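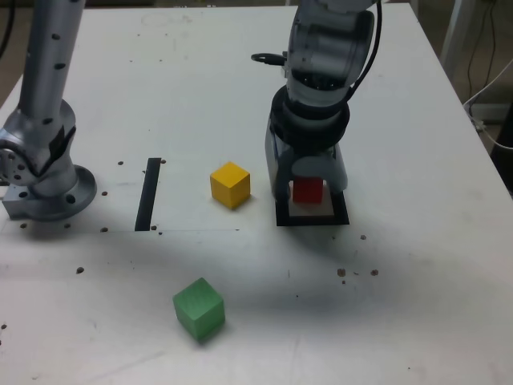
Blocks on a white table

I have my doubts about colored cubes. A red one, a yellow one, a green one, and a square outlined in black to put them in. Every shape-and-sorting set seems to come down to that, and every box says it teaches something.

The Peixoto set I bought in February cost more than a decent lunch and promised 14 activities. I found 2. You put a block in the square, or you take it out. The booklet counts doing it with the other hand as a separate activity, and I don't.

Gleice Prado wrote to say I'm being unfair and that the wood ones, at least, last forever. Fine. Wood is nice. I still think a strip of black tape on the table does the same job as a printed mat - and peels off when you want to eat there.

The red is smaller than the yellow and green, and I do like that. Mixed sizes give you a bit more to work with. I'm keeping my receipt anyway.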